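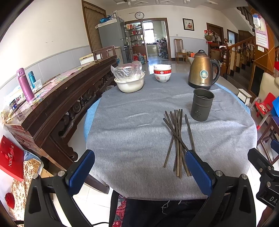

Kitchen Corner: Chopsticks, Holders and the Shared Table

The chopsticks in the Kotmont building kitchen have been overdue for a sort, and this month they get one. Residents on both floors share the same set, along with the bowls, the kettle and the basin, and most of it has been in steady use since the kitchen reopened in March. What follows is how we would like the table things washed, dried and put away from now on.

Start by taking everything out of the holder and laying the chopsticks on the table. They are much easier to check lying flat than standing up in a bunch. Roll each one under your palm. A straight one rolls evenly and a warped one wobbles. Warped chopsticks can still be used for stirring, but please don't put them back with the ones people eat with. Look at the tips too. If a tip is split or feels rough, throw the chopstick away and put its partner aside in the drawer marked Spares. There is usually another single waiting for a match.

The dark brown ones are all close enough in color that pairing them is mostly a question of length. Stand two together on the table and compare the tops. A small difference is fine.

Wash chopsticks by hand, a few at a time, with a soft sponge. Don't leave them in the basin overnight. Rinse them, shake off the water and let them dry on a towel before they go back in the holder. Putting them away damp is the main reason we had to throw out so many over the summer.

The gray holder has drainage holes near the bottom, and these clog. Once a week, whoever has kitchen duty should empty it, run hot water through it and clear the holes with a toothpick. Then wipe the inside with a cloth. Stand it on a folded dish towel until it has dried, then return it to the table. Chopsticks go in with the eating end up. Spoons have their own jar on the shelf — please keep them there, as the holder gets top-heavy when it is full of both.

Bowls can be stacked, but no more than five high. The patterned ones and the plain white ones do not need to be kept apart. If you notice a chip on the rim, take the bowl out of use and leave it on the windowsill with a note. We have a small amount left in the household fund for replacements and will order from Bakhtiari, the housewares shop on Flimell Street, when there are enough to make the trip worthwhile.

Dishes that come in wrapped in plastic should be unwrapped and washed before they join the others. The basin is fine as a place to set them down for an hour or so. It is also what people use for washing vegetables, so it needs to be free by dinnertime.

The kettle should be emptied after the last use of the evening. Scale has been building up faster this fall. Fill it halfway with equal parts white vinegar and water, bring it to a boil, leave it for half an hour, and rinse it twice. Keep the base dry, and unplug it before you wipe the outside.

The tablecloth goes in the wash every second week, cold water, gentle cycle. It creases badly in the dryer, so hang it over the rail and smooth it with your hands while it is still damp. Trim any loose threads at the hem with scissors — pulling them only makes the hem come undone further. The light blue cloth underneath can be washed in the same load.

Some numbers for those who asked at the last house meeting. The household fund stood at $313 when the year's accounts were drawn up. Of that, $48 has been set aside for tableware, which covers new chopsticks and a few bowls. A second holder would come out of the same amount if people want one. Write yes or no on the sheet beside the refrigerator.

The new duty list is posted on the inside of the pantry door. Swaps are fine as long as both room numbers are written in. The Plarel dish rack is back from repair and can be used again, top tier for cups only.

Posted November 5, 2024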